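March 22, 2020
by Cristian Echeverri

Final report, audio project: making a season of a talk show nobody asked us for

What it was. A weekly podcast called Vadora. Two hosts, one guest, one game at the end. Eight episodes planned, seven finished. The eighth got recorded over the phone two weeks ago and sounds like it, so I'm handing in seven and putting number eight in the appendix.

The question I was supposed to answer: does a tighter edit keep people listening longer. The short answer is sort of. Long answer below.

How the show worked

Cold open, one minute. Then the hosts catch up (too long in the first three episodes, see below). Then the guest. Then the game, Wrong Trailer, where somebody reads a made up movie trailer and everyone has to guess the worst thing that happens in the third act. It was meant to be filler. Ended up being the part people wrote in about.

Guests were other students except in episode 4, where we had a guy who used to do the overnight shift at a radio station and had a lot to say on dead air. He was the best talker we had by a mile. I should of booked him first and let the hosts learn from him.

Recording

One Prarnotier mic per person, checked out from the department. They pick up everything, table knocks especialy. We put folded towels under the stands after episode 2 and that fixed most of it. The recorder only has three inputs, so when the guest brought a friend (episode 5) the friend shared a mic with the guest and you can hear them swapping.

Raw sessions ran 90 minutes. I told everyone an hour each time and each time it was 90. The first cut of episode 1 came out at 58 minutes, which felt short to me after sitting through the raw file and felt endless to everybody else.

Editing

Did all of it in Curnska, the student license. Fine for cutting, bad for leveling. Loudness jumped between the hosts and the guest and I ended up riding the volume by hand, line by line. Don't do this. The leveling tool in the lab's other program does it in one pass and I found that out in episode 6.

My rule for the tight edits:
- cut any story that needs a second story to explain it
- cut laughs longer than the joke
- keep interruptions if the person gets back to their point, cut them if they don't
- no music under talking

For the test I alternated. Episodes 1, 3, 5 and 7 were loose edits, meaning I took out coughs and dead spots and left the rest. Episodes 2, 4 and 6 were tight.
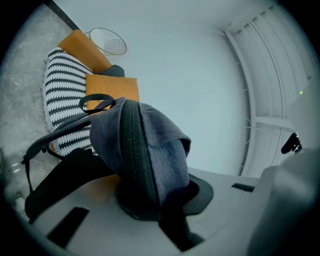
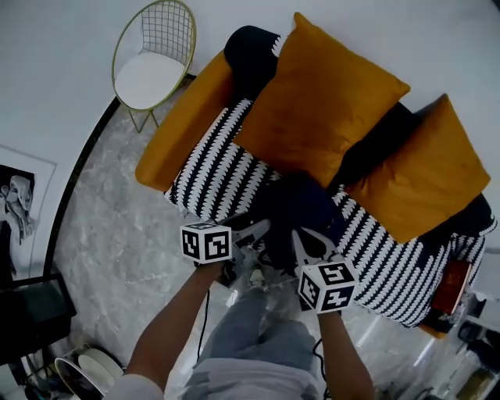
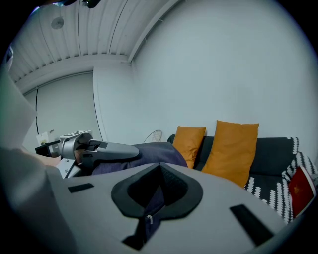

Problem with alternating: the guest is a bigger deal than the edit. Episode 4 was tight AND had the radio guy. Episode 3 was loose and had a guest who answered in one word. So comparing those two tells you hardly anything. My advisor said this in the proposal meeting and I wrote it down and then did it anyway. A better way would be releasing two edits of the same conversation to two groups. The hosting site can't do that on the free plan, but I could have done it with links.

Publishing and numbers

Hosted on Sriwong. Episodes went up Thursday nights. Total downloads for the season as of the day I pulled the numbers: 1,610. I want to be careful with that. A download is a phone fetching a file, it doesn't mean a person heard it. A few of those are me checking that the thing worked.

Sriwong gives you a listening graph for people who play on the site itself. Small slice of the total but it's the only part where you can see when they leave. What the graphs show:

Loose episodes. Steep drop in the catch-up segment, every time. People who made it to the guest mostly stayed through the guest. Then another drop right before the game, where we used to spend a while explaining the rules.

Tight episodes. The early drop is smaller. The drop before the game is still there in episode 2, gone in 4 and 6, and I think that's from cutting the rules explanation down to one sentence. Not from the tight edit in general.

So if someone asks me what to fix in a show like this I'd say the first five minutes and the handoff between segments. Tightening the guest interview itself took me the most hours and I can't find it anywhere in the graph.

I also sent out a short survey. 50 replies, mostly from people in the department, so friendly. Most of them said the length was fine, including for the loose ones, which doesn't match the graphs at all. People who answer surveys about your podcast are the ones who finish it. Favorite part was the game. Least favorite part was "when they talk over eachother," written in different ways by a lot of different people.

One reply said the hosts sound like they're waiting for each other to be funny. Fair. We talked about it before episode 6 and tried giving one host the job of asking and the other the job of reacting. Helped some. It also made the asking host sound like he was running a job interview, so for 7 we went back to half and half.

Things that went wrong

Episode 3, lost the first ten minutes. Recorder wasn't armed. Started the guest over and she told the same story with less energy.

Episode 5, forgot the release form, got it signed afterwards.

Theme music. Used a track we thought was free to use. It was free with credit. Credit is now in the notes for all seven.

What I'd change

Write the cold open last, after the edit. Book guests a month out. Listen to one full raw session before cutting anything, on a walk and not at the desk. Do the leveling first. Put the rules for the game in the show notes and stop reading them out.

Next

The hosts want to keep going. The next batch would start in April, everyone recording at home on their own end and sending me the files. I've asked for a clap at the start so I can line them up. One host has a fridge in his recording room and will be unplugging it, or says he will.

Appendix A is episode 8 with the phone audio. Appendix B is the survey questions. The cut list for episode 6 is in the shared folder if you want to see what a tight edit looks like on paper, it's long.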